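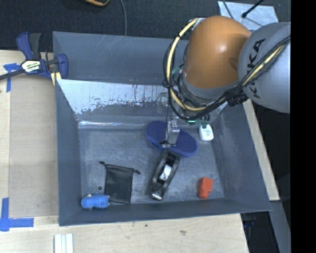

The KUKA over the gray-blue bin, tape dispenser in the middle.

Nov 9, 2020

Mondays used to mean returns, all day, with my back giving out by three. Now they mean standing next to the arm with a cup of coffee, which sounds lovely and is kind of strange!

So we're on week two of the sorting trial at Plunden. Alby Sheehan fills the bin with whatever the returns carts give us - a tape dispenser, a little drawstring pouch, a small blue toy - and the arm goes in after them. I log the picks, and if it gives up on something I get it out by hand. I thought the soft stuff would be the worst, the pouch especially, but I've logged more misses on tiny things that end up close to the walls. Alby has started tossing everything toward the middle to be nice to it and I had to tell him to quit it, we're supposed to be finding out what it can't do.

We got through 560 picks before lunch. On a good day in May, four of us by hand did some 800 in the same time, so I'm not packing up my locker yet. But it doesn't slow down after lunch and I sure do.

Eimear Heffernan came by at two and told us the Dirnine site gets theirs after New Year. No layoffs, she said, people "move over" to inspection and repairs. I believe her, mostly. I asked if the inspection jobs pay the same grade and she wrote it down in her notebook, so I'll ask again Thursday.

What I miss is the talking. Four people around one table get through a lot of gossip, and now it's me and Alby with a bench between us and him in his headphones half the time. My wrists feel great though - I opened a pickle jar on Saturday without calling for help.

Have to bring my own pen tomorrow, the one on the clipboard has walked off again. Soup for dinner, then bed.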